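Home Notebooks Ferments Flours Suppliers Search

Teff batter, notebook 3

Carrying over from the last page: the brown teff from Bunel is finally behaving! The ivory from the other sack still goes flat on me, so I'm leaving it alone until the brown is nailed down. Two jars of starter going, A on the shelf by the window and B in the cupboard. A is sharper, B smells more like green apple. I keep opening B just to sniff it.

To do before the next bake: new lid for jar A, find the small scale, ask Kiros Abdella what she does with the liquid on top (pour off or stir in).

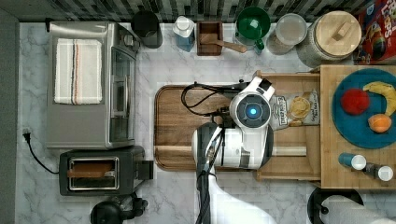 Tollano, 07/12/2019

Best batch so far, and by a long way. Writing it down while I still have batter on my sleeves.

Flour and water mixed the night before, starter from jar B only. 18 hours to first rise, when the surface split into those little dry-riverbed cracks, and then the whole mass dropped a finger's width on its own. I used to panic at the drop. Kiros answered my question, by the way: pour off the dark liquid, but keep a cup of it, and use it to thin the batter at the end if it needs thinning. I did, and the flavor is so much rounder than with tap water.

Absit: took a ladle of batter, whisked it into boiling water, cooked it until it went glossy and pulled from the side of the pan. Let it cool to where I could hold a finger in it, then back into the main bowl. Last time I rushed this and cooked the edges of the batter, got lumps, had to sieve everything. No lumps today. Second rise was quick, foam all over the top, and if you put your ear down to the bowl you can hear it ticking.

Weights, for Berhanu's table:
batter poured 1,442 g
baked and cooled 1,078 g
rounds 12

So a quarter of the weight goes off as steam, near enough. I want to see if that holds for a thinner pour. My guess is it loses more and we get brittle edges.

Griddle: the Fluder, dial just past the third mark, lid on as soon as the eyes have opened across the whole face. First round stuck (the first one always sticks, ate it standing up). From the second on they slid off clean. Eyes even right out to the rim on most of them, a bit blind in the middle on a couple where I poured in too thick a spiral. Pour from the outside in, and keep the wrist moving!!

Stacked them warm on cloth at first and the bottom ones got gummy. Switched to cooling each one singly before stacking and the problem went away. It takes up every flat surface we own but I'm sold.

Taste at four o'clock: sour up front, then a sort of cocoa thing, then nutty. Everett Crenshaw, who says he doesn't like sour bread, went back for more and asked for the rest of the lentils to go with it. Hagos Fikre pressed the middle with a thumb and it sprang back, and I got a nod. I'll take a nod.

Plain milk next to it takes the edge off the sourness more than water does. Worth remembering for tastings, where people get tired after a few pieces. 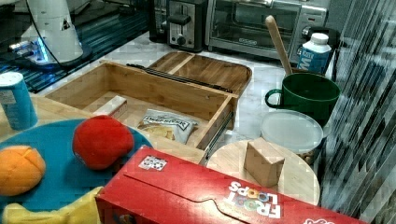
Berhanu Yilma read this over and thinks I'm giving the cupboard too much credit. According to him jar B won because it was fed later in the day and went in younger, and if I fed both jars at the same hour there'd be very little between them by the end of the week. He'd also like the water temperature written down every time, underlined.

Fair on both counts. I didn't take the water temperature. It came from the jug on the shelf, so room temperature, whatever the room was.

Next round then:
- feed A and B together, same spoon, same hour
- water temp (underlined, Berhanu)
- half the batter poured thin, weigh the two lots separately
- keep two rounds wrapped overnight and see if they still fold without cracking

Leandro Marín wants a barley blend after that. I'd love to try it, his barley flour from the Farouk mill smells wonderful, but I want three good plain teff batches in a row first. Today is one.

Jar B fed at six, put back. Jar A still needs that lid.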